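Workshop and Kitchen Tips: Measuring and Budgeting Before You Buy a Mobile Robot

Revised in June by Rosine Mallet, with corrections to the doorway section from Boglárka Szekeres.

Start with the route

Most of the money wasted on home and small-shop robots goes on machines that fit the room and do not fit the way into it. Measure the route before you read any product sheets. Begin at the charging spot and finish at the sink, bench or table where the machine will work.

Write down the clear width at every pinch point. Clear width is the distance between the two nearest solid things, so take it from the door stop, the trim, the handle or the radiator valve, whichever sticks out most. A door that opens only to 90 degrees takes its own thickness and its handle out of the opening. The doorway in our test kitchen measured 812 mm between the jambs and 60 mm less with the door standing open.

Take each width at three heights: floor, waist and shoulder. Old walls lean. Baseboards matter to the wheels, while shelf brackets and coat hooks matter to the arms.

Base width and working width

Sellers quote base width. On a two-armed machine the figure you need is the width across the elbows in the travel position, and it is often missing from the sheet. Ask for it in writing. Ask also for the turning circle with the arms folded and again with the arms forward, as these can differ by more than the margin you were counting on.

The Cistora sheet gives both numbers on the second page. The Odura sheet gives base width only, and the elbow figure had to be requested from the dealer. Neither lists the width with a load in the grippers. If the machine is meant to carry trays, measure your widest tray and use that.

Floors

Note every change of floor along the route: tile to wood, wood to mat, any threshold strip. For each one record the height of the step and whether the edge is square or beveled. A beveled strip from the hardware store is cheaper than larger wheels.

Polished stone and glossy tile can confuse downward-facing sensors. If you have either, ask for a trial on your own floor. Loose rugs should be taped, or left out of the plan.

Light

Stand in the route in the morning and again around 4 p.m. and mark where direct sun lands on walls and floor. Bright patches with hard edges are a known trouble for cheaper cameras. A plain roller blind costs far less than a sensor upgrade, so price the blind first.

Try the layout in simulation

Several dealers will now load your floor plan into a simulator before you sign anything. Hamel includes one session in the quote; others charge by the hour. It is worth having even if the fee is not refunded. Colors and finishes in the model do not need to match your house. Widths, door positions and table heights do.

Ask to see the run from the machine's own viewpoint as well as from overhead. The overhead view makes every passage look generous. Check what the arms do between the walls, and whether the table and chairs at the far end can be seen before the base has cleared the opening.

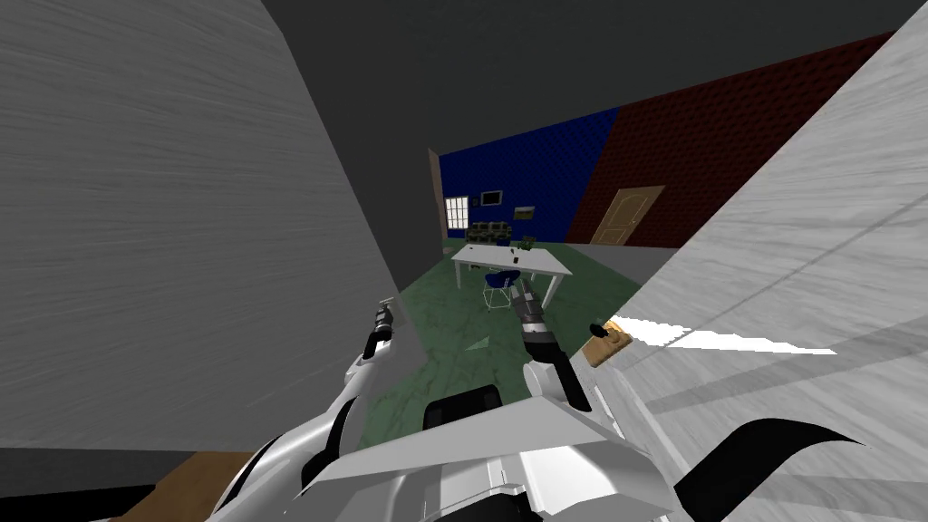 Simulated approach through a narrow passage, both arms forward, with the table and blue-seated chair in the room ahead.

Keep a copy of the plan file you supplied. If a dimension turns out wrong later, you will want to know whose it was.

Things on the wall

Anything mounted at arm height belongs on the drawing: handles, plaques, switches, key racks. Give its height from the floor and how far it stands out. Move what can be moved, and budget for an electrician if a switch is in the way.

What to put in the budget

- Machine and grippers, quoted separately
- Delivery to the room of use, not to the curb
- Floor strips, blinds and any door rehanging
- Simulation or site visit, if charged
- Spare finger pads, one full set
- A dedicated outlet for the charger
- Service contract, with the response time stated

Finger pads are the item people leave out. The Hitwood set we priced came to 126 dollars, and a kitchen machine may need more than one set a year, depending on what it handles.

If the total is too high, look at rehanging the door before looking at a smaller machine. Offset hinges can win back almost the full thickness of the door and take an afternoon to fit. Check the screw length against the jamb, and support the door on wedges while the old hinges are out.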